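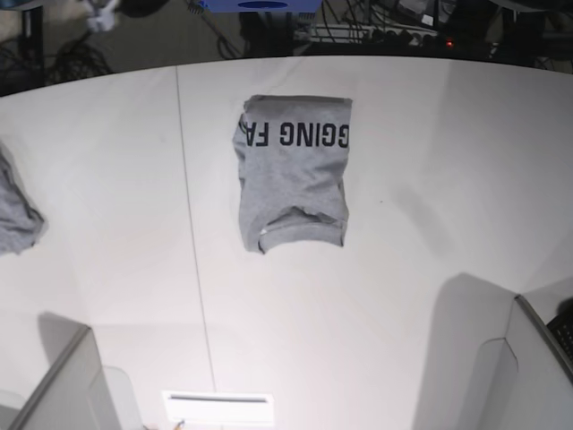

One reader wrote in before I had even finished testing to say that a folding board is a piece of plastic you pay for so you can do what your hands already know how to do, and that she gave hers away after a month. I went into this review more or less agreeing with her. I'm coming out of it agreeing with a bit less than I expected, though I still wouldn't tell most people to buy one.

The board is the Konham, the adult size, the one with four hinged panels. The listing I bought from had 1,697 ratings, and I read far too many of them. A lot of the five-star ones were written the day the box arrived, which tells you how people feel about a new thing and very little about how their drawers look in March.

What it does: you lay a T-shirt face down, flip the left panel, flip the right panel, flip the bottom one up. You get a rectangle. On plain cotton tees it is a good rectangle, with a straight top edge, and the next shirt comes out the same width as the last one. My hand-folded shirts don't. Mine tend to have one crisp end and one rumpled end, with a sleeve puffing out the side, and in a stack those little bulges add up until the pile leans.

So that part works. Here is my problem with the claims on the box. It says the board "halves your laundry time." I folded the same basket of eight T-shirts by hand and then on the board, several nights running, and the board was slower at first and then about even. Laying the shirt flat and centered takes most of the time in either method, and the board does nothing for that. If the collar is off by an inch, all the flipping in the world gives you a tidy rectangle with a crooked neck.

Soft, worn-out shirts are worse. Heather gray cotton that has been washed a hundred times slides around on the smooth panels, and by the third flip it has wandered. Shirts with big printed lettering are easier to line up, but the fold usually lands in the middle of the words, so you pull one out of the drawer and have to guess which shirt it is. If you file your shirts upright, that matters. The instructions suggest folding once more so the print faces out. Fine, but then you're folding by hand again.

Long sleeves: possible, annoying. Kids' sizes: too small for this board, they just flop in the center. Anything with a hood: forget it.

Build quality is okay. The hinges are strips molded into the plastic, and one of mine started to turn white at the crease after the first few weeks. It hasn't cracked. I would not bet on it lasting two years in a busy house. I also tried the Prodell, which is thinner, costs a few dollars less and curls at the corners if you store it standing up. Between the two I'd take the Konham, without much enthusiasm.

One thing I did like, and it has nothing to do with the board. Testing made me clear off a big white table and fold there, standing up, where before I used the bed. My back noticed. Hand-folded shirts came out better too, on a hard flat surface. You can have that improvement for free.

Who should get it: someone who sells shirts or has to make a shelf of them match. Maybe a teenager who refuses to learn. Everybody else, try a table first, and if your piles still lean after a few weeks, wait for a sale.

Rating: two and a half out of five. I'm keeping mine behind the dryer for now.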